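My mother's uncle kept a notebook from the year when the dock workers stopped work. I have it now, in a plastic sleeve, and in August I read it again from the first page. It has 100 pages, and only 18 of them speak of the strike. The others are prices, debts, a recipe for cough and a long list of people who borrowed his bicycle pump.

I was thinking of this notebook because I had just finished a small book of essays from Pristeck, on the question of who belongs to "the generation of the strike". The writer puts a line through the calendar. If you were a young adult that year, you are inside; if you were a child, you came after. I understand why this is useful for a person who must write chapters. But my family does not fit well in such a scheme, and I suppose yours does not either.

My great-uncle was the correct age. He was at the harbour, he carried the soup, and once he was hit on the shoulder. Yet in his later life he hardly used the word strike. He said "the time of no wages", and for him it was the same kind of time as the flood. His sister, my grandmother, was much too young by the rule of the book, and it was she who spoke of it at every wedding. She knew the songs. She was angry at the company until she died, on behalf of men she had seen only through a window.

So whose memory is it?
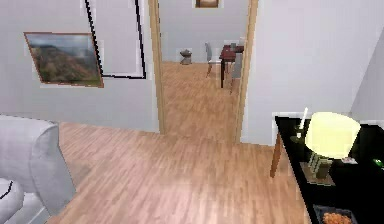 Syafiqah Siregar wrote to me, after I sent her the first version of this post, that I am mixing two things which should stay apart. A generation, in her opinion, is made by what people could do at that moment, and my grandmother could do nothing except look. "She inherited it before it was finished," she wrote, "but she still inherited it."

I have carried this sentence with me for two weeks. I think it is partly right. My grandmother's anger was very clean, as things often are when we receive them from others. My great-uncle's was mixed with shame, for he went back to work 2 days before the end. It stands in the notebook in one line, between the price of rice and the price of lamp oil. I never heard it told aloud in our house.

Where I do not agree is with the word inherit. It makes me think of a cupboard that passes from hand to hand and stays a cupboard. Arif Goh, with whom I argued all this by telephone, prefers to say that each age group "answers" the one before, and that the answer may be rude. I like it better, though I can't say how one would prove it.

The essays have one chapter on songs, and it is the best one. I will write on it next time, when I have found the cassette that my aunt recorded. She believes it is in a box at my cousin's flat in Otolow, under the winter curtains.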